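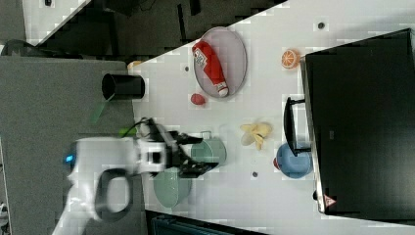
Sunday, after lunch. The toy kitchen has taken over the white table again. I came in meaning to put things away and got as far as reading the menu: ketchup, served on the gray plate, with nothing under it. The banana is half peeled and has been for as long as I've known it. One slice of orange. Tea to follow, presumably, in the green cup.

Janaína Paiva says toy food should live in one bin and the dishes in another. She has 2 bins and, I suspect, no toy food. I've got 4 bins, all full of other bins' things.

Found the lid of something under the couch. Doesn't fit the teapot. Kept it anyway. Will sort the lot by 8, or move it to the chair.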